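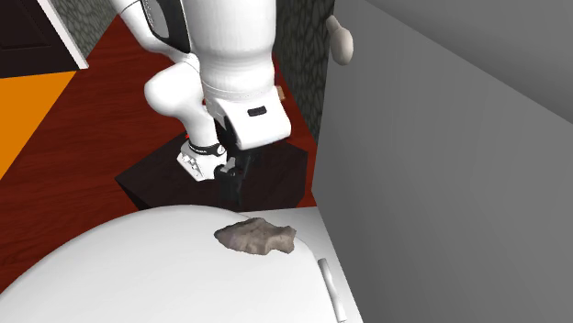

Illustration: Nurkosden / Kaja Vanags

Taking part in our listening project on leaving and arriving

Did you, or someone in your family, come to a new country by sea, on foot across a border, or by a route that took much longer than anyone had planned? We would love to hear from you, and we mean that whether your journey ended last year or half a lifetime ago.

Fernuvora is a small research and support group that works with people who have migrated, and we are looking for 100 participants for a new set of recorded conversations called Skivimis. Our earlier collection holds 562 interviews, most of them with people who had already settled and found work, and we felt (as did many of those who spoke to us) that the months in between were missing: the waiting rooms, the shared apartments, the phone calls home, the forms filled out three times over.

You can take part if you are 18 or older and have spent time in at least one country on the way to where you live now. Your papers don't matter to us and we won't ask to see them. You are welcome to speak in whatever language you are most at ease in, and if we don't have an interviewer who speaks it, Inese Stankevičius will find an interpreter you're comfortable with.

We ask for 3 conversations of an hour or so each, spread over the summer, beginning in July. They can be held at our office, at your kitchen table or by phone. Bring a friend or a grown child along if you like, take breaks whenever you need one, and skip any question at all. Each participant receives a gift card after every conversation, and we cover bus fare and child care.

Your name will be changed in everything we publish unless you tell us you'd like it kept. You can hear your own recordings before they go into the archive and ask us to remove any part of them, or the whole thing.

If you're still making up your mind, please come by for coffee between 4 and 7 p.m. and have a chat with Ott Vasiliauskas or Rimantas Baranauskienė, who will be doing most of the interviews and are very happy to talk it over with no strings attached. To sign up, leave your first name and a good time to call at the front desk, or send us a note through the contact form on this site and mark it "Skivimis."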